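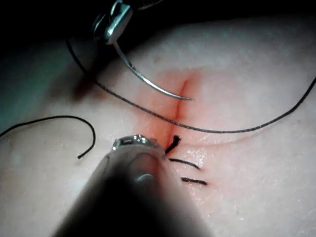

*Agulha curva e porta-agulhas junto a uma incisão.*

## Quem somos

A Samunia forma técnicos de reprocessamento de dispositivos médicos. A escola funciona em Nirkevholm, sob direção de Theano Christodoulou, e o curso de base tem 353 horas, com nova turma em outubro.
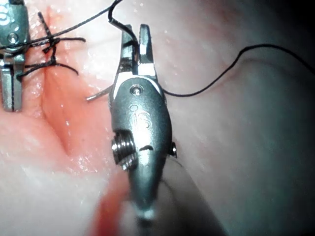

A lavagem manual precede sempre o ciclo automático. Christos Theodorakopoulos leciona o módulo de inspeção com lupa. Roscas, ranhuras, pinos de articulação e faces internas texturadas das garras são verificados um a um, com registo em ficha. A avaliação final inclui 40 instrumentos por formando.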